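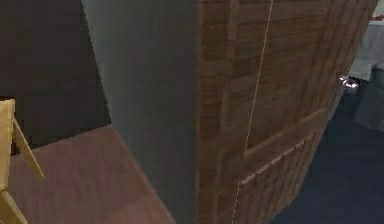
Cabinet, front face.

Filed under: Clinical Chemistry / Pre-analytical / Notebook

April, entry opened 08.40

Subject: raised potassium results on samples received from the Parkdale collection point.

The duty biochemist has asked for a written account of the work done so far, and this entry is intended to serve as that account until a formal report is prepared. It replaces the loose sheets kept at the reception bench, which have been copied in and signed.

Background. Two general practices served by Parkdale telephoned the laboratory to query potassium results in patients who were well, who were not taking any drug likely to raise potassium, and whose kidney function was normal. On repeat collection at the hospital the results fell within the reference range in every patient who attended. The analyser's internal quality control had been in limits throughout, and the external scheme return for the period was satisfactory. A fault in the measurement itself was therefore thought unlikely, and attention was turned to what happens to the tubes before they reach us.

Potassium leaks out of red cells when whole blood is left to stand, and leaks faster if the blood is chilled. This is well known and is covered in the user handbook. What was not known was whether the Parkdale tubes were being chilled, and for how long they stood before separation. The haemolysis index does not help here: cooling raises potassium without breaking the cells, so the serum looks perfectly clean and no comment is added to the report.

Records. All potassium requests from the two outlying points, Parkdale and Kocabaş, were pulled from the laboratory system for the review period. The total was 673, of which 404 came from Parkdale. Requests on patients already known to the renal clinic were left in for the first pass and will be removed for the second. Collection time was missing on a good many Parkdale forms. Where it was missing the sample was kept in the count but left out of any comparison by delay. Kocabaş staff write the time on the tube label as well as the form, and I should like to see this adopted elsewhere. 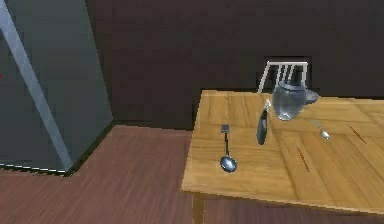 Vol. 6, p. 100

Transport. Both points use the Clameo insulated carrier. The Kocabaş carrier is packed with the room temperature inserts supplied with it. The Parkdale carrier was found on inspection to hold two frozen gel packs, placed directly against the tube rack. Staff there explained that the packs were introduced last summer at the request of another department, for a different test, and had simply remained in use. No written instruction could be found. There is no criticism of the staff in this; they were given a carrier and packs and used them.

A temperature logger was placed in the Parkdale carrier for the morning run. The trace is stored with the raw data. It shows the tubes well below the range stated in our handbook for the greater part of the journey. The logger will need its calibration certificate checked before the trace is quoted outside the department.

Bench work. Vesela Stojanovska prepared the paired tubes from consenting staff donors. From each donor one tube was held on the bench at room temperature and one in a carrier packed in the Parkdale manner. Both were then spun together at 2,000 g in the Sukeck centrifuge and run in the same batch, in random order. The operator at the analyser did not know which tube was which.

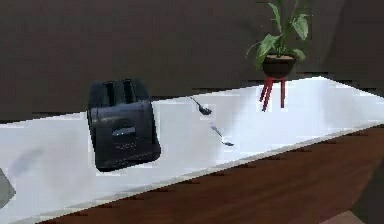 Reading time: 5 minutes

Findings to date. The chilled tube gave the higher potassium in all pairs examined. The gap widened with time before spinning and was small in the shortest interval tested. Sodium and creatinine showed no difference that would matter to a requesting doctor. The haemolysis index was unremarkable in both arms. The full table is on the shared drive and should be read with the note attached to it, as one pair was spun late and has been struck through.

Points to be settled:

Clotting time was not controlled as tightly as it should have been. Some tubes were placed in the carrier before a firm clot had formed. The next series is to allow the full clotting interval first.

The brake on the Sukeck was set high for the early runs. It has been reset and the setting written on the lid. I do not believe it affected potassium, but the gel barrier was uneven in a few tubes.

The second pass through the records, without the renal patients, is still to be done. If the shift remains in the Parkdale group and is absent at Kocabaş, the case for the carrier as the cause will be strong.

Whether earlier reports should be amended is a matter for the consultant. A list of patients with a raised result and no repeat on file has been drawn up and handed over in person. It is not reproduced in this notebook.

Interim action. With effect from the afternoon run, frozen packs are not to be used in any carrier holding samples for potassium. Parkdale has been informed by telephone and in writing. Samples needing to travel cold are to go in a separate carrier with its own label – a spare Clameo has been sent across for the purpose. Reception will reject no sample on these grounds for the present, but will add the delayed separation comment where the collection time is missing.

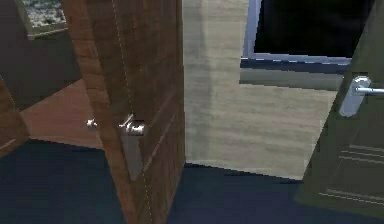 Door open, lever handles on both sides.

Entry checked against the bench sheets by V. Stojanovska, 16.15. One correction: the donor tubes in the second batch were drawn from the left arm only, and the sheet stating otherwise has been amended and initialled.

Carried forward to next entry: logger certificate, clotting series, second pass of the records, revised wording for the user handbook.

2 comments | 0 shares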